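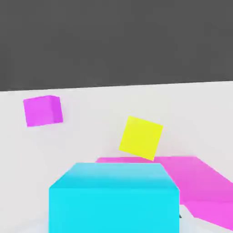

Minutes - Planning Meeting for the Open Day, Fevdale Site

Present: site operations, simulation group, training, safety. Apologies: Buvholm office.
Meeting opened 14:00.

1. Minutes of the last meeting
Agreed without change. The action on parking is carried over to item 5.

2. Report on the demonstration at Carrilho
The simulation group reported on the visit in May. The Tura stacking task was shown in simulation on coloured blocks, then on the arm. 527 simulated runs had been logged beforehand. Visitors asked mainly about how the simulated camera view is matched to the real one. The group had no short answer ready and will prepare one.
The changeover from simulation to arm took longer than planned - the second workstation had not been set up with the same release.

3. Programme for the open day
Simulation first, arm second, as at Carrilho. Each session to last no more than 20 minutes including questions. Training asked for the block colours to be named in the handout so that the speaker can refer to them. Agreed.
Block positions will be reset between sessions from a saved file. Random placement is not to be used with visitors present.

4. Safety
Up to 70 visitors are expected. Groups at the arm are limited to 5, behind the barrier. The stop button is to be tested before the doors open and again after the lunch break. Safety noted that the floor marking near the barrier is worn and must be renewed.

5. Other business
Parking: overflow to use the north yard. Signs still to be ordered.
Buvholm has asked for a copy of the run logs. Agreed, once the file names have been put in order.

Actions
Simulation group: short note on camera matching; same release on both workstations.
Training: handout with block colours.
Safety: floor marking.
Site operations: signs for the north yard.

Meeting closed 15:10.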